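4.3 Entering a container booking

Use this section to enter a full container load in Carkasel. The terminal code for your port must already be set up (see 4.1).

1. Open Bookings and select New.
2. Enter the terminal code. For the Cludden river terminal, the code is 362.
3. Select the carrier. If a feeder leg is needed, tick Feeder and choose the transfer port.
4. Choose the container length. The default is 40 ft.
5. Enter the gross weight in kilograms, including packing and pallets.

Note: Gross weight does not include the tare of the container. Carkasel adds this from the container record.

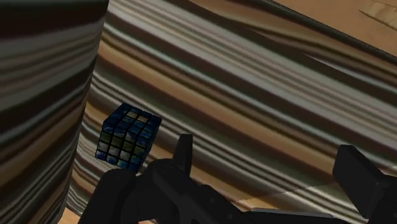
Fig. 7 — Striped column and surface

6. Enter the cut-off time shown on the carrier's notice. Bookings sent after 17:00 are held until the next working day.
7. Select Check. Lines with errors are marked in red.
8. Select Send. The status changes to Pending.

Caution: Do not press Send twice. A second booking will be raised and the terminal may charge for both slots.

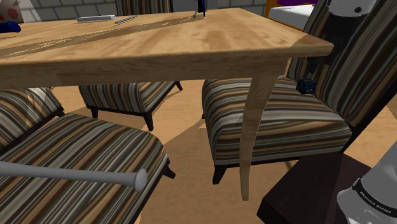
Fig. 8 — Wooden table, seen from below

4.4 Changing a booking

A Pending booking can be changed freely. Once it is Confirmed, only the seal number and haulier can be edited — all other changes need a new booking.

Up to 50 bookings can be changed in one batch. Trekska users must export the batch first.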